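Chapter 4

Handling Cloth: Recording Demonstrations by Hand

Chapter 3 dealt with rigid parts, whose position can be given by six numbers. Cloth cannot be treated in this way. A sheet held at two points may take any of a very large number of shapes, and the shape it takes depends on how it was picked up, how fast it was moved and what it touched on the way. The student project which runs through this chapter, the Sallis cloth-folding project, begins with the operator holding a pair of grippers directly and performing the task that the arms will later be asked to repeat.

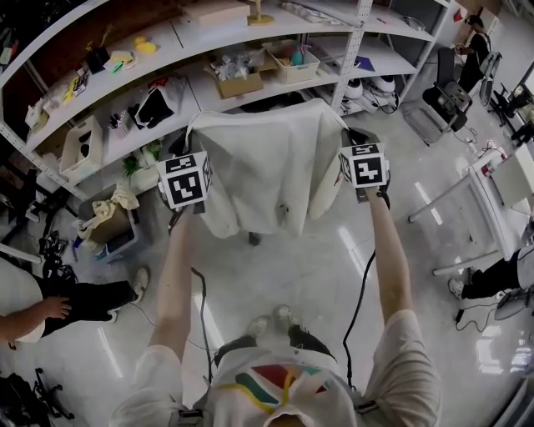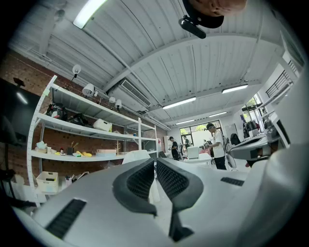 4.1 Purpose of the chapter

By the end of the chapter the reader should be able to:

plan a set of two-handed demonstrations for a cloth task;
state which quantities must be recorded and at what point in the task each becomes important;
reject a faulty demonstration on stated grounds;
divide a recorded set into training and test portions without mixing the two.

Readers who have not completed the calibration exercise at the end of Chapter 3 should do so first. The methods given below assume that the offset between each marker block and the tips of its gripper is already known. An error in that offset is carried into every demonstration and cannot be removed by recording more of them.

4.2 The Sallis project

The project was set as a second-year assignment for a class of 14 students, working in small teams. The course notes from which this chapter was prepared were written by Yoon-hee Ahn, and her order of work has been kept. Each team was asked to produce 100 accepted demonstrations of a single task: lift a cloth by two adjacent corners, let it hang, and lay it down folded once along its length. The trained program was then run on a pair of Stivari arms fitted with the same pattern of gripper.

The task is short. A practised operator needs 17 seconds from first contact to release. It is nevertheless a useful one for teaching, as it contains four stages that make different demands on the equipment.

Approach. Both grippers move towards the cloth with the fingers open. The two paths are independent, and small differences between operators have little effect.

Grasp. The fingers close on the corners. The opening of each gripper must be recorded together with its position. A record of position alone cannot show when the cloth was taken.

Hang. The cloth is held by its upper corners and the distance between the grippers is kept nearly constant. If the grippers are too close together the upper edge sags; if they are too far apart it is pulled tight, and a corner may slip from the fingers.

Fold and release. The lower edge is laid down first. The grippers then move forward and down together, and open. Most rejected demonstrations fail at this stage.

4.3 One hand or two

A single gripper has six degrees of freedom, plus one for the fingers. Two grippers have 14 in total, but they are not free of one another while both hold the same cloth. The relation between the two hands is therefore a quantity in its own right and should be stored as such. Teams that recorded each hand in its own frame of reference, with no common origin, found that the two tracks could not be joined afterwards. The remedy is to define one origin before recording begins and to check it after every break in the work.

Timing must also be shared. In the early trials of the Bae team the left and right records were started separately by hand. The tracks were complete, and the difference between them was small, but the fold could not be reproduced. All later work used a single start signal.

4.4 Accepting and rejecting demonstrations

The following rules were applied. A demonstration is rejected if either marker block is lost from view for longer than the limit set at calibration; if a corner is dropped and picked up again; if the operator steps over a cable or otherwise interrupts the movement; or if the record of finger opening is missing for either side. A demonstration is not rejected merely for being slow. Slow and fast examples are both of use, provided that the speed is recorded.

One team, Zurach, needed more than 50 attempts before its first ten were accepted. The cause was traced to the operator's stance. With the elbows fully extended the wrists had little range left for the fold, and the marker blocks turned away from the camera. Moving the starting position of the feet forward cured the fault.

Rejected records should be kept in a separate folder with the reason noted. They are needed for Exercise 4.6.

4.5 Notation

The subscripts L and R denote the left and right grippers as held by the operator, and not as seen by an observer facing the operator. The symbol d is the distance between the two finger centres, and w is the finger opening. Time t is measured from the start signal. Where a quantity refers to the cloth at rest, before first contact, it carries the subscript 0.

Section 4.6 begins with the measurement of d during the hang stage.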